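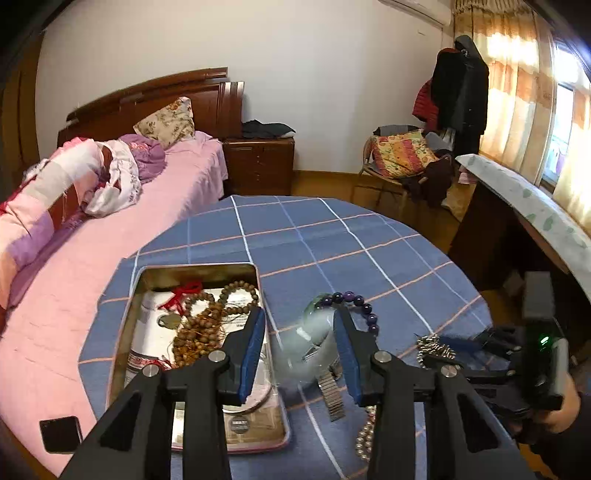 Sunday, August. Jewellery tidying, second session

Started at 2 and went on until the light got low. Both grippers in hand the whole time, bare table apart from the cloth and the jewellery. I'm really pleased with how this task is shaping up – it's the first one in the Tredura set where I come away thinking there is a lot more in it than we planned for!

Task as written on the plan: bracelets and bangles on the cloth, open tin on the left, sort the pieces into and out of the tin with two hands. Joseph at the Dallby end wanted it kept short, so each demonstration is one piece or one pair of pieces, then hands back to the start pose. I stuck to that for most of the afternoon and broke it twice on purpose (see further down).

How the different pieces behave in the jaws:

Bead strands. Lovely to work with and much harder than they look. If you close on a single bead the rest of the loop hangs and swings, and you have to wait for it before lowering. Closing across two strands of the same loop is far steadier. The dark purple one, with the shiny round beads, is the best teacher of the lot, it has enough weight to settle by itself. The small silvery-pink one wants to roll out from the pads unless you come straight down.

Watch band. The segmented metal one. Goes stiff one way and floppy the other, so the grasp has to be across the links. I did a run of these with the band lying at different angles and I think the spread is good. Approach from the side, wrist turned, slow close.

Thin bangle. Flat on the tin floor there is nothing to get hold of. What works is pressing one pad down just outside the rim of the bangle and letting it tip up, then closing. Took me ages to find this and now I can't stop doing it. Ivone Prado saw it over the call and said she wants it as its own named skill, which made my day.

Silver and gold coiled bracelet. Right hand only, from the table's edge. Easy to pinch, awkward to let go of – the coils catch on the pad ridges and it follows you back up. Open wide, pause, then lift. Please all do the pause, it matters for the segmentation later on.

Brown beads in the tin. These lie in a heap with their strings, and I had them down as one object. They aren't, of course. Pull at one loop and another comes along for the ride. For now I have marked every demo where more than one came up as 'multiple' and left them in. I'd rather the policy saw this than not.

Two hands. The nicest moments today were the handovers: left picks, right steadies the strand lower down, left moves off over the tin, right lets go. At first I was moving both at once and the replay looked like a squabble. Much better when one hand waits. I count it in my head, one hand goes still before the other starts, and the replays are smooth enough that I watched a few of them again just for fun.

The two demos where I broke the rule: carried on from one piece straight into the next with no start pose between. They felt natural and the timing is nice. Kept apart in their own folder, to be talked over with Surkberg before anyone mixes them in.

Numbers for the log. 20 demos kept in the first block, 4 thrown away (lost tracking on the right hand in all of them, every time when I'd leaned too far across the table). Running total for Tredura is now 1,106. I'd hoped to see a round number today but it can wait.

Things to change

– Turn the tin a quarter turn between blocks. I kept it the same way round all afternoon and the left hand has got lazy.
– Chair closer. My right shoulder is complaining.
– Try the curtain drawn for one block and open for the next. The shiny pieces glint a lot with the sun coming in and I want both.
– Wipe the pads before the watch band, they pick up fluff from the cloth.

Question for Joseph: do we want the small loose bits in the tin as targets as well? There's a round metal disc in there that looks like a coin, lying on the printed paper, and I had three goes at it with the left gripper for my own amusement. Didn't get it. I think it can be done with the bangle trick if the disc is pushed to the wall of the tin first. Will have a proper try next time.

Replay check still to do on the second block. Files are copied over.

Last updated: Sunday, 20:04
2 comments | 4 shares
Tredura notebook, Dallby. Questions to Ivone Prado
© Tredura
Back to top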